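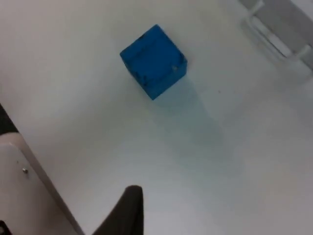

**Ticket:** Cell 2 wrist camera and gripper, repair or replace
**Site:** Flarncombe
**Raised by:** Kittipong Luangrath
**Status:** open, awaiting budget approval
**Priority:** medium

**Problem**

Pick position on the single blue cube drifts during the shift. The arm reaches the correct height but closes off-centre, and the cube turns in the fingers or is missed. The wrist view is slightly soft, more so towards the edges. I need a decision on whether to spend on the existing unit or put a new one in the January order.

**Log**

09:10 – Restarted controller, re-homed arm. First picks fine, drift back before the tea break.

09:45 – Cleaned lens with dry cloth. No change in sharpness.

10:20 – Re-ran hand-eye calibration. Error within limits straight afterwards, out of limits by 11:30.

11:40 – Checked lighting. Diffuse, one faint shadow running off the base of the cube. Threshold raised so the shadow is not read as part of the cube. Small improvement only.

13:05 – The cube is scuffed, with a small dark mark near one corner of the top face. Swapped it for an unused one from stores. Same fault, so the cube is ruled out. Old one put back.

14:15 – Camera bracket moves when pushed by hand. Tightened it, recalibrated, ran 7 cycles without a miss. Loose again by 15:30. Thread in the bracket is worn.

**Options**

| Option | Supplier | Cost (£) | Lead time |
|---|---|---|---|
| A. New bracket and camera, keep gripper | Strachan | 1,412 | 9 working days |
| B. Gripper with built-in camera | Bolus | 2,074 | not confirmed |
| C. Bracket only | Wallia | quote requested | – |

Option A fits the current flange and needs no software change. Option B also replaces the fingers, but the mounting plate differs and the driver would have to be tested before we commit. Option C fixes the movement and leaves the soft focus as it is.

**Recommendation**

Option A from this year's maintenance budget. Hold B for the cell 3 plan, where the plate has to be bought anyway.

**Outstanding**

- [ ] Bolus to confirm lead time and whether the price includes the cable
- [ ] Wallia quote for C
- [ ] Cost code for A – maintenance or capital?
- [x] Temporary thread lock on bracket, recheck at start of each shift

**Update, 16:20**

Thread lock holding so far. Cell left on reduced speed. Strachan will hold the price until the end of January.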